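1/ Finished the refit of the Plaltgate brooch this week. Notes on the clasp, the stone seats and the findings, in the order I did the work. Mostly for my own records, but a few people asked about the catch.

2/ Piece: oval sterling brooch, sawn and soldered from sheet, three bezel-set cabochons across the middle. Made it in November for a client with heavy winter coats. It came back with a bent pin stem and one loose stone.

3/ The pin stem was my error. I used 0.8 mm nickel silver, work-hardened by twisting. Fine on a shirt. On thick wool the stem bows, the tip walks out of the catch and the brooch hangs off the joint.

4/ Replacement is 1.0 mm stainless, filed to a long taper over the last 12 mm and burnished. No twisting needed, it comes springy. Do not try to solder near it. Heat takes the temper out and you are back where you started.

5/ Joint and catch are both from Trujillo. Their joint has a wider base than the one I used before, so there is more area for solder. Their catch is a rotating barrel type. Tolerance on the barrel is decent but I still stone the inside edge, as it arrives with a burr.

6/ Position matters more than the part. Joint and catch go above the center line, roughly a third of the way down from the top edge. If they sit on the center line the brooch tips forward and shows its back to anyone taller than the wearer.

7/ Preload: with the pin open, the tip should rest well above the catch, so you have to push it down to close. I set mine at 15 degrees. Less than that and it rattles.

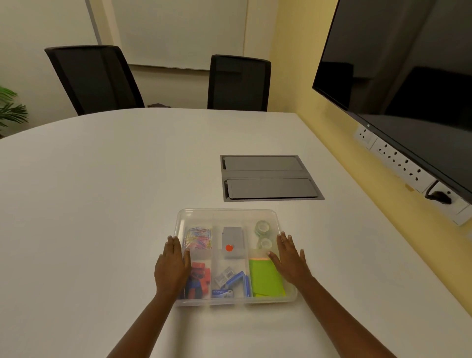

Stone seats

8/ The loose cabochon had a bezel that was too tall on one side, so the metal folded over itself instead of compressing. You could see a small pleat at the corner. The stone was held by the pleat and not much else.

9/ Opened the bezel with a thin blade, lifted the stone out with wax, and checked the girdle. No chips. Trimmed the wall to 1.6 mm with a flat needle file -- measured from the seat, as the back plate is not perfectly flat.

10/ Reset in the usual order: north, south, east, west, then the gaps. Pusher first, then burnisher. On fine silver strip this takes ten minutes. On sterling strip it takes thirty and your thumb hurts.

11/ No sawdust under the stone this time. I know people who swear by it. It holds moisture, and under a translucent stone it goes dark. I used a thin ring of silver wire as a step.

Soldering order

12/ All stones out before any heat. Hard solder on the original seams, so I used easy for the new joint and catch. Both in one heating, with the barrel coated in yellow ochre paste so it would not seize.

13/ It seized anyway the first time. Too much solder, and it ran up the neck of the catch. Removed it, cleaned up, fitted a new one with a chip half the size. Rotates freely now.

14/ Pickle, rinse, brass brush with soap. Then the stem goes in and the rivet last. Rivet is nickel silver wire, a tight fit, 0.5 mm proud on each side before spreading.

Testing

15/ I hang each brooch on a scrap of coat wool and open and close the catch for a while. The Dritside pattern, same size with the old 0.8 mm stem, got to 192 cycles before the tip cleared the catch by itself. The Plaltgate went to 1,949 before I stopped. No visible play at the rivet.

16/ That is one brooch, so treat it as one brooch. The wool wore through before the pin did.

17/ The Dritside pieces still in stock will get the 1.0 mm stem too. Existing rivets have to be drilled out, which is slow but not difficult. If you own one and the pin bows, message me and I will swap it.

18/ Next thread will be the Jirkham cuff and its hinge. Five knuckles, tube is cut, nothing soldered yet.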